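How to Write a Riff in 7/8 That Doesn't Sound Like Homework

Odd time for people who mostly play in four

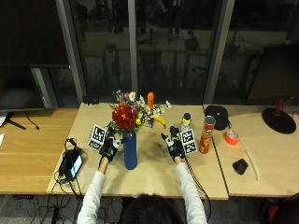
Orathai Sukprasert wrote in after my post on palm muting to say that every tutorial she'd found on odd meters told her to count to seven out loud, and that all it had done was make her riffs sound like somebody counting to seven out loud. I laughed, and then I went back and listened to my own early demos and stopped laughing.

So this one is for her, and for anybody else who loves prog metal, owns a guitar and freezes up the second the bar gets short. I'm going to use 7/8 all the way through. The same approach works for 5/8 and 9/8 and the weirder ones, but seven is where most people start and it's all over the genre, so let's stay there.

What you need: a guitar (any tuning, I'll write in drop D), a metronome or a drum program that lets you change the time signature, and something to record into. Your phone is fine.

Step 1: Forget seven, think in twos and threes

Seven eighth notes is a lot to hold in your head as a single lump. Break it up. You've got three obvious ways to do it:

2 + 2 + 3
2 + 3 + 2
3 + 2 + 2

Say the first one as "ta-ka ta-ka ta-ki-ta" and tap your foot on every "ta." You should get two short taps and one long one. Short, short, long. Keep going until it loops around without a hiccup. It feels like it's limping a little, and that limp is the whole groove, so lean on it!

Now try the other two. They're the same number of notes and they feel completely different. I find 3 + 2 + 2 the heaviest because the long step lands right at the top, and 2 + 3 + 2 the slipperiest (I still trip on it when I'm tired).

Pick one and stick with it for now. I'll go with 2 + 2 + 3.

Step 2: Play it on one note

Open low string, palm muted, straight eighths, all downstrokes. Accent the first note of each group and nothing else. If you want it written down:

D d D d D d d

Capital letters are the loud ones. Set the metronome slow enough that you're bored. If your click only does quarter notes, set it to click eighths instead, otherwise it'll land on the beat in one bar and off the beat in the next and you'll want to throw it out a window.

Play this for 10 minutes. I know. I put it off for years and then did it every morning one July with coffee going cold next to me, and it fixed more in my right hand than any solo I ever learned.

Step 3: Move the accents, keep the chug

Leave the muted notes exactly where they are and swap only the accented ones for something else. Power chords are the easy choice. Try this:

D5 - chug - F5 - chug - G5 - chug - chug

That's already a riff. It's not a great riff, but it would get through a verse. What you're listening for is whether the G5 feels like it hangs on for that extra eighth note before everything drops back to the top. If it feels rushed, you're cutting the last chug short. Nearly everybody does, me included, because your body wants the bar to be either six or eight and it'll shave or pad that last note to get there.

Record yourself looping it 6 times and listen back. You'll hear it right away.

Step 4: Take notes out

A riff that hits every single eighth note gets tiring fast. Once you're solid, start leaving holes. Drop the second note, or let the F5 ring for its full two eighths, or put a rest on the very last note so there's a gulp of air before the loop comes around again.

The trap is that when you stop picking you also stop counting. Keep your foot going on the short-short-long. If you can't tap and play at once, put the guitar down and clap the riff while you tap, then pick it up again.

My favorite trick is to keep the accent on one and on the start of the three-group and get rid of the middle one altogether. It gets spacious and kind of ominous, and it leaves room for a keyboard player if you're lucky enough to have one.

Step 5: Write the tune first and the meter second

Sounds backward, I know. Once seven has started to feel like a place you can stand in, stop building riffs on a grid. Put on a plain 7/8 drum loop and hum. Don't touch the guitar. Hum something dumb, over and over, until a bit of it sticks, and then find it on the fretboard.

The main riff in "Vinska," the closer on my old band Priswood's one and only EP, came from exactly that. I had been trying to write it on paper for weeks, with all these clever note groupings, and it sounded like a math quiz. Then I hummed over a loop while doing dishes on a Wednesday night and there it was, five notes and a slide. Our drummer, Leinonen, didn't notice it was in seven until the second chorus, and I still count that as the nicest thing anybody has done for my ego.

Step 6: Decide what the drums are doing

You have two good options here, and they change the song a lot.

Option one, the drums follow the groups. Kick on the first accent, snare on the start of the three. Everything locks together and it sounds tight and mean.

Option two, the drums ignore you. The drummer plays a steady quarter-note cymbal right over the top, so it lines up with your downbeat every second bar. For two bars of 7/8 that's seven quarter notes, which means the cymbal starts on your one, floats off the beat in the second bar and comes back home after that. A listener can nod their head straight through it. If you've ever wondered how a band gets a whole crowd moving to something in seven, it's very often this.

Try both before you fall in love with one. I used to do everything the first way and my songs all came out sort of clenched.

Step 7: Get in and out of it

If the chorus is in four, the join matters. The easiest fix is to make the last bar of the riff an 8/8 bar by adding one extra chug, so you get a tiny bit of runway before the change. Going back the other way, from four into seven, I like a hard stop on beat four and then straight in with no fill. Fills are where people get lost!

Some things that go wrong

It sounds like four with a mistake in it. Your accents are too weak. Exaggerate them until it's silly and then back off a bit.

It speeds up. You're clipping the three-group again. Go back to Step 2 at a slower click.

You can play it but not sing over it. Totally normal. Learn to speak the lyric in rhythm over the drum loop first, no guitar, then add just the accented chords, then the rest.

The tempo feels wrong whatever you do. Try moving it a long way instead of nudging it. I had a riff called "Plutinik" that was lifeless at 200 with the click on eighths, and I dragged it way down into doom territory more or less out of spite, and it's now the only song of mine my brother asks for. There are 37 takes of the fast version on my hard drive and I won't be opening that folder again.

Next time I'll do 5/4 and how to keep it from turning into a spy movie. If you get stuck on the 2 + 3 + 2 grouping, send me a recording and tell me which bar you fall off in.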